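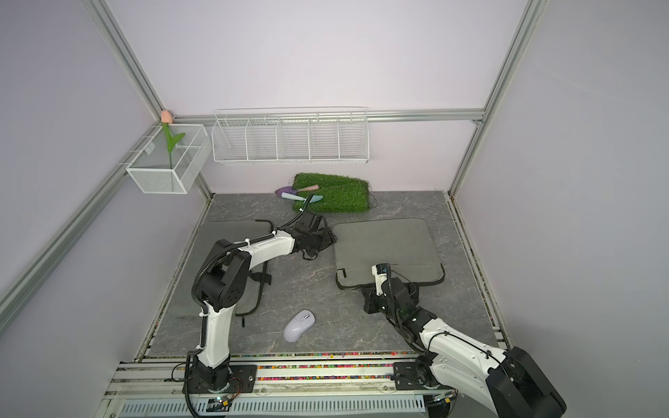
Carell seat pitch on the new Skunaren layout
mzaki
Carell is refitting its short-haul cabins with the Skunaren slimline seat. Pitch drops one inch, 7 seats added per aircraft. First one flies in December.

valdo_c
Seat count isn't the issue, knee room is. Slimline backs are thinner at knee height, so you get most of that inch back.

D. El Khatib
Only if the literature pocket is moved up. On the Proncombe version it stayed low and the gain was zero.

valdo_c
Proncombe ordered the older frame. Different part.

D. El Khatib
Same frame, different cover. Check the spec sheet.

mounir_s
Either way the padding is thin. I did a three-hour sector on these and had to stand up twice. No recline either.

mzaki
No recline is a plus if you're the one behind.

fouad_l
Does the exit row keep its old pitch? Carell charges extra for it and the seat map doesn't say.

valdo_c
Yes, exit row is unchanged. Row behind it loses the inch.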